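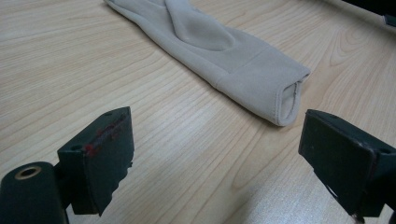
A fabric glove on the table, cuff toward the open gripper fingers.

Stetia FAQ
Last updated 2024-02-17

What does Stetia do?
It's the bit of software that sits between your wrist camera footage and your training code. It lines up the video with the gripper width, throws out the junk and gives you clips you can learn a policy from. I wrote most of it, and Reda Filali wrote the parts that run fast.

Why do you keep going on about gloves?
Cloth is where my planner falls over! A mug has a handle and it stays where it is. A glove can lie flat, fold over itself, or hide its thumb, and the grasp point moves every time. Our glove set is up to 1,803 clips now and I still want more.

Does it find the cuff for me?
Sort of. The Okeke module guesses where the opening is and gives you a score. If the score is low, it asks you to click the rim yourself. Pale glove on a pale table is the worst case – the edges kind of melt together, so expect to click a lot.

My gripper width jumps all over the place. Help?
Run the calibration again, fully open and fully closed, 3 times each. If it still jumps, turn on smoothing in the settings (it's off by default, sorry, I keep meaning to change that).

Do scuffed fingers matter?
Not for the width tracking. They can confuse the finger mask, though, so redraw the mask if yours look very different from when you set it up. It takes two minutes.

Can I use my old Vurner logs?
Yes, as of the January release. Onyekachi Shehu wrote the importer. Depth isn't supported yet.

Where do I report a bug?
On the tracker, please, with the log file attached. Email works too but I'm slow – give me four days before you nudge me.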